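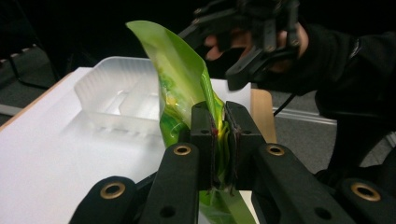
Short fiction

The Last Tray

The green packet had been in the kitchen drawer at Droltside since May. It had come as part of an order from Agbayani, the shop at the bottom of the hill, and she had put it away because she didn't know what to do with it. It was not what she had asked for. She had asked for rice.

Now the house was sold and the drawers had to be emptied. She began with the one by the cooker. There were rubber bands in it, a tin opener with one handle, candles, and a great many instructions for things that had been thrown out years ago. She read some of these before she put them in the bag for paper. One was for a slow cooker. She had never owned a slow cooker, so it must have belonged to her aunt.

Her aunt had lived in the house for 26 years and had thrown away very little. She had been particularly fond of packaging. If a thing came in a box with compartments, she kept the box. There were biscuit trays under the sink and chocolate trays in the airing cupboard, all washed. One of them, a white plastic tray with ribbed sides and dividers, had been used for sorting buttons, and when the buttons went to a cousin the tray had stayed.

She took it out and stood it on its end by the bread bin. Then she got out the packet.

It was creased all over. The green had patches of light and dark in it, with yellow and white streaks, and the top had curled back on itself so that it would not lie flat. She pressed it down and it came up again. She put the tin opener on it and it came up at the side.

The bus to Ekthorpe was the 72 and it went at ten past the hour. She had meant to be on the one before. Her brother was at the other end with a van, and he had already rung to ask whether she was bringing the kitchen things herself or whether he should come back for them. She had told him there was hardly anything left. When she looked round the room she could see that this was not true.

She made a pile for Ekthorpe and a pile for the tip. The kettle went in the first and so did the good saucepan. The biscuit trays went in the second. She held on to the button tray for a while and then put it on the table, in neither pile.

Her aunt had once told her how she came by the house. She had been working at Gorton, in the office over the dye works, and had seen a card in a window with a telephone number on it. The number ended in 3004. She had no pencil, so she had said it aloud all the way to the telephone box, three-oh-oh-four, three-oh-oh-four, and a man had crossed the road to get away from her. She told this story every Christmas. In some years the man had a dog.

The telephone rang again. It was her brother.

"Have you left?" he said.

"Nearly."

"What are you doing?"

"The drawer by the cooker."

"Just tip it all in a bag," he said. "I'll go through it here."

He would not go through it. He would put the bag in his garage next to the four bags from the bedroom, and it would still be there when his own house was sold. She said all right, though, and put the receiver down.

She fetched a carrier bag and tipped in what was left of the drawer. The candles went in, and the tin opener, and a ball of string that had been at the back. She picked up the packet and pinched it down the middle to make it narrower, and it went in beside the string. The tray was too wide. She tried it one way and then the other, and in the end she put it under her arm.

It was five past when she locked the door. She had to stop at the gate to change hands, and she could see the bus coming down from the top of the hill with its lights on.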